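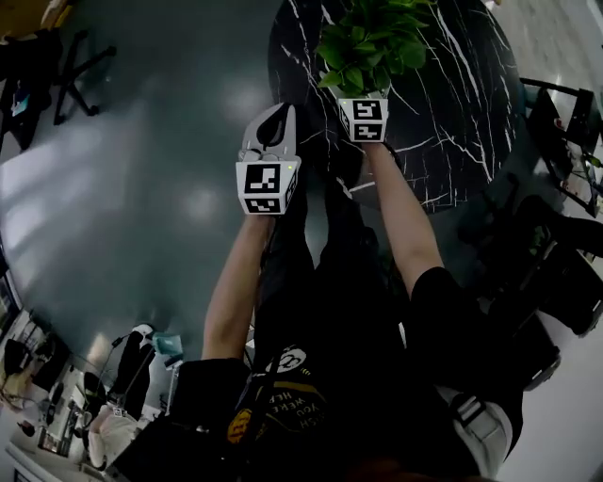
3.2 Indoor plants and the rented home

Figure 2. A potted plant with broad green leaves on a round black table with white veining.

The household survey was carried out in Pallcombe and Sillar, two districts with similar rents but different types of housing. Most homes in Pallcombe are apartments in buildings of four or more floors. Sillar consists largely of row houses, many of them divided into two units. A questionnaire was mailed to 600 rented households in October, and a second copy was sent to addresses that had not replied. The survey closed on 22 March 2024.

Respondents were asked where they kept their plants, how long they had owned them, and who in the household looked after them. A plant was counted as an indoor plant if it had spent the whole of the past winter inside. Cut flowers, seed trays and plants kept in shared stairways were left out. Small plants in single pots, of the kind that can stand on a table (Figure 2), were recorded separately from floor plants and hanging plants. The distinction matters for the present study, as earlier work by Dong treats all house plants as one group and so cannot show whether tenants choose plants that are easy to move.

A smaller group of 70 tenants agreed to be interviewed at home. Interviews followed a fixed list of topics but allowed the tenant to speak at length on any of them. Xiaoqing Dong conducted the interviews in Sillar; those in Pallcombe were divided among the remaining authors. Six tenants asked that their answers not be quoted, and their remarks are used only in the totals.

The length of the lease was mentioned in many of the interviews. Tenants on short leases spoke of plants as things that would have to be carried, and several had given larger plants away before a previous move. Tenants with longer leases were more likely to describe a plant by its place in the home, such as the kitchen window or the end of the hall. One Sillar tenant, who had lived at four addresses, stated that she bought nothing she could not hold in one arm while opening a door.

Light was the second most common topic. In Pallcombe, apartments on the lower floors face neighboring buildings at close range, and tenants there reported moving plants from room to room during the year. Window measurements were taken in the interviewed homes only and are reported in Section 3.4. They should not be read as typical of either district.

Lease terms on watering and balcony use also differed. The standard lease issued by Barros, the largest landlord in Pallcombe, does not mention indoor plants. The Vikdale lease, used in parts of Sillar, requires a saucer under every pot and makes the tenant liable for stains on wood floors.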